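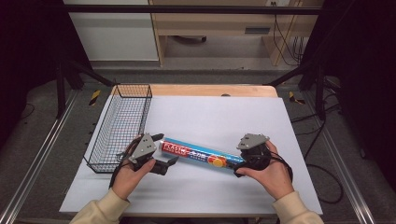

CALL FOR PARTICIPANTS

Vesik is seeking former players, officials and supporters of Boto Football Club to take part in a television documentary on the club's closure and return. Applicants must have attended matches before the club left its old ground.

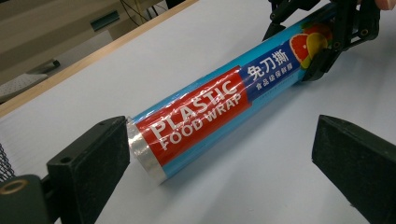
Arif Wibisono

Up to 20 contributors will be interviewed on film in November. Each interview lasts two hours, and travel costs will be repaid on production of

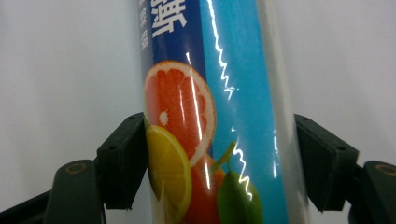

receipts. Contributors under 18 must be accompanied by a parent or guardian. 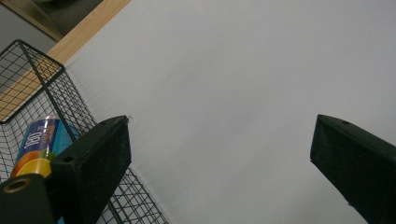

Match programmes, shirts and letters are also welcome on loan. Owners should supply a short written list with each parcel. Flat items will be photographed against a plain pale grey surface, much like the one between the two black fingers, and returned within 8 weeks. Applications should be addressed to Tullio Sartori, Producer.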